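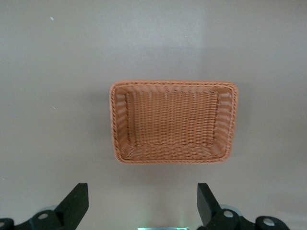
Let the Soap Actors Get Old

I've watched Sondo for 15 years, and the best thing on it right now is a woman in her seventies arguing over a bus ticket. Two minutes, one bench, no music. I played it again the second it ended!

Daily dramas do something movies almost never manage. They let you grow up alongside a face. The actress who plays Mrs. Wastitz came in as the glamorous troublemaker, and now she's the grandmother who still causes trouble (better trouble, too). You can hear all those years in how she says "fine."

So it bothers me when the writers hand seven episodes in a row to the new teenagers and leave her pouring tea in the background. The kids are good, I like them, but give them scenes with her! The December wedding on Kelen worked because the oldest person in the room got the last speech, and she tore into it.

Radio figured this out long ago. Voice actors get richer parts as they age, and listeners love them for it. Television should be just as greedy about its veterans. Write them love stories and lawsuits, and let them be wrong about things. I'll be on the couch every night for it.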